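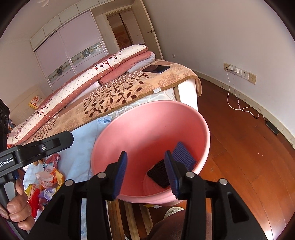 Figure 1. Pink basin with two textured pads.

Registration Delays and Squad Selection in Amateur Soccer: The Case of Trenmont

Student project report
Prepared by Karthik Debnath and Baltasar Gallardo
2024-03-28

1. Purpose

The project examined how late player registration affects team selection in the Trenmont district league. Clubs may sign players during the January window, but a new player may not appear in a league match until the transfer form has been approved by the district office.

2. Method

We reviewed 599 registration records supplied by the league and interviewed the team managers of seven clubs, among them Gedusia and Bae. Match sheets were compared with approval dates in a shared spreadsheet. Records with no approval date were left out.

3. Findings

The usual wait for approval was around 20 days. Players moving between clubs within the district were cleared sooner than those arriving from outside it. Gedusia began the second half of the season without its first-choice goalkeeper – the form had been returned twice for a missing signature – and used a defender in goal for two matches.

Managers at the smaller clubs reported that they now avoid signing players late in the window. Bae keeps two places open on its roster for this purpose.

4. Limitations

Paper forms from the Proltis Cup were not available to us, so cup matches are not covered. The interviews were not recorded, and the answers are taken from written notes.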